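Stenis Opens Orders for Miltora Sweeping Kit for Small Robot Arms

Stenis will begin taking orders in February for Miltora, a kit that gives single-arm robots a set of ready-made sweeping and dustpan tasks for countertops and worktables. The kit is meant for labs, training centers and small food businesses that already own an arm and do not want to build a cleanup routine from scratch.

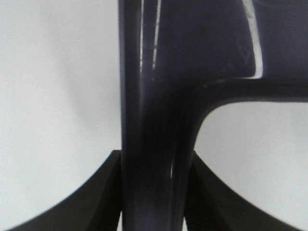
By Rosemarie Albers
Product Communications, Stenis

Miltora comes with a pair of curved gripper fingers, a wrist camera, a mount for a second camera beside the table, and software that runs on the customer's own computer. It is sold without an arm. The fingers bolt on in place of the ones supplied with most light-duty grippers, and a printed sheet in the box lists the screw patterns they fit.

The kit handles ordinary household tools. Customers do not need to buy special brushes or add blocks and tabs to the handles.

"We had requests for a custom dustpan, and we said no," said Pranab Uddin, product lead for Miltora. "People lose dustpans. They should be able to replace one at the store down the street and keep working."
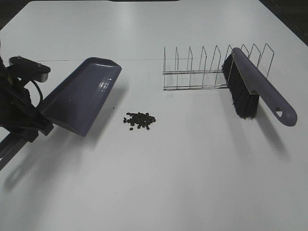 Miltora ships with 12 task setups, and each can be adjusted by the customer. A setup covers the tools, where they start, and what has to be picked up. In the coffee bean setup the dustpan is held in the gripper with its front edge down near the tabletop, the beans lie in a small heap just past the lip, and the brush leans on a wire dish rack at the far side. Other setups use rice, dry pasta and paper scraps. All of them assume a light, plain work surface, and Stenis recommends testing on scrap material before using the kit near food.

The software was trained on 3504 recorded runs made at the company's workshop. Grurkier, a reseller that also runs training courses for technicians, tried an early version over several weeks and sent back notes after every session. Many of those notes dealt with grip height on round handles, and the finger shape was changed twice as a result.
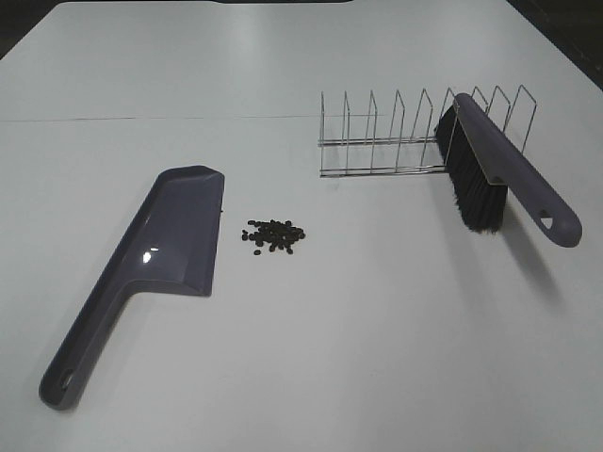
"The first version wanted everything laid out just so," said Nosipho Molefe, who heads technical training at Grurkier. "The current one puts up with a dustpan that has been turned or moved a little. It is still slow next to a person, and I tell customers that before they sign anything."

Setup takes one person most of a morning, including camera alignment. Stenis offers remote help during that time at no extra charge — later support calls are billed by the hour. Software updates are included for the first year.
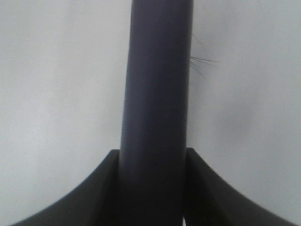 The full kit costs $666. Replacement finger pairs are $29. Kits bought through Grurkier include a half-day course for up to four staff members.

Orders will ship in the order received. Stenis expects the first kits to leave the workshop some weeks after ordering opens. Buyers who want to check whether their arm will work can send the model name and gripper type to Dinesh Sarkar in customer support before ordering.

About Stenis
Stenis makes grippers, mounts and task software for light-duty robot arms.

Media contact: Rosemarie Albers, Product Communications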